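Room attendants wanted, Privasley House

Posted in January by the Privasley House team
4 comments | 213 shares

We're looking for four people to join our housekeeping team in Ketamberg, and we'd love to hear from you even if you've never cleaned a hotel room in your life! We took over the old guest house on Sadska Road last winter and it's been full nearly ever since, so the morning crew could do with more hands.

Shifts start at 9.30am and finish at 2pm, with a proper hot lunch afterwards (the kitchen does a very good dal). You'll work in pairs, stripping beds, dusting, hoovering and getting each room ready for the next guest.
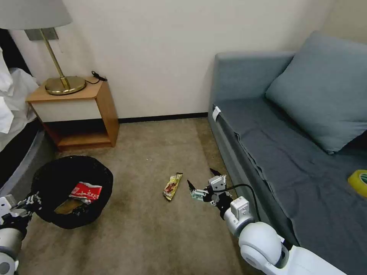

Room attendants here look after the same few rooms every shift, so you really get to know them. Most of the job is small things done well: a crisp wrapper or sweet paper picked up off the carpet before the hoover goes round, a fresh black bag folded over the rim of the bin, the brass lamp on the nightstand given a wipe, the bedding pulled straight. We'll show you all of it in your first week, which is paid.

You'll need to be happy on your feet and fine with stairs, as the lift only goes to the second floor. Uniform and shoes are provided, and there's a 2000 welcome bonus in local currency once you've done three months.

To apply, drop a short note in at the front desk or ask for a form at the Awasthi bakery next door. Come and have a look round first if you like, any time after 2pm!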